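The team lead at Arnwood has spent most of the year collecting grasping examples, and she describes the job as slow. "People ask about the model," she says. "I mostly think about the basket."

The basket is where every session starts. An operator guides the arm to pick one thing out of a mixed pile, and the joint positions are recorded along with the video. Her group had 1396 usable episodes by November. The target they agreed with Dokum, the firm that trains on the data, was 1000.

"We kept going because the first 600 were too easy," she says. "Hard blocks, lots of space between things. The policy learned that and then fell over when we put a cloth in." 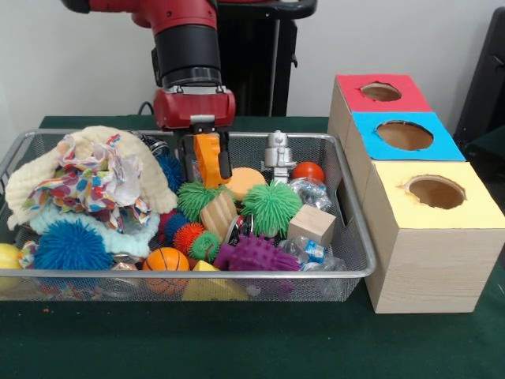

Soft and springy objects changed how the operators worked. They slowed down near the bottom of each approach, and some began nudging a neighbor aside before closing the fingers. She decided to keep those episodes – an earlier rule had been to throw out anything with an extra contact.

"If a person needs the nudge, the robot probably needs it too," she says.

Failed grasps are kept as well, tagged by one of 2 reviewers. Disagreements go into a separate folder, and she reads through it herself in the late afternoon.

Asked what comes next, she mentions a second station and a different set of objects. "More clear plastic," she says. "We don't have enough of it, and it's still what we get wrong most often."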